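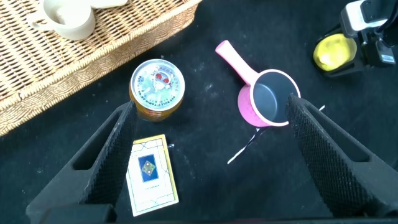 Attachment 1: wicker basket, black surface

Ticket: Label printer skips every other label
Opened by: Wilma Dekker, Sterndale stockroom
Assigned to: Luuk Verbeke
Opened: 1/13/20
Status: Closed, grudgingly

Wilma: The Woletti prints one label, feeds one blank, prints one label. We ordered a roll of 2000 and at this rate we own a roll of 1000 with very generous spacing. I have turned it off and on. I have also turned it off and left it off for lunch, which was good for both of us.

Luuk: Which stock is loaded, and what does the driver say for gap size?

Wilma: Leemans, the matte ones. The driver says "Default," with great confidence.
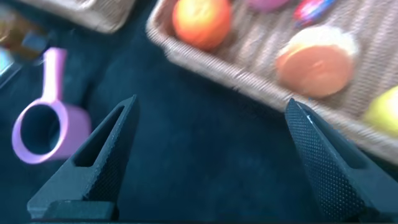 Luuk: The gap sensor is my first suspect. It looks for the strip of backing between labels, and if it was calibrated on the old glossy roll it can read the matte one as one endless label. Please hold FEED until the light blinks twice, then let go. When you send me a test print, get it sharp. If the edges are as soft and streaked as the colorful things on the blue fabric in attachment 2, I can't measure a gap from it.

Wilma: Blinked twice. Fed 50 blanks onto the floor. Is that calibration or revenge?

Luuk: Calibration should take three or four. Set media type to "Gap" by hand, 3 mm, save, and try again.

Wilma: Now it prints every label, but upside down.

Luuk: Rotate 180 in the driver. Miyuki Sakai had the same thing in February last year and lived with it until summer by turning the boxes over. 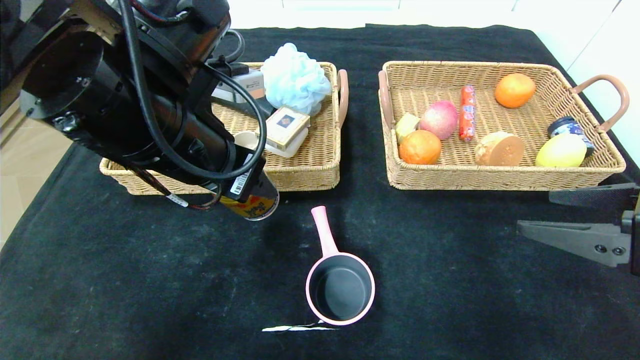
Attachment 3: can with white barcode label just above it, baskets on black cloth

Wilma: Rotated. Ran 500 without a skip. The blanks are in a drawer, in case anyone needs to label nothing.

Luuk: Closing. Please don't update the driver.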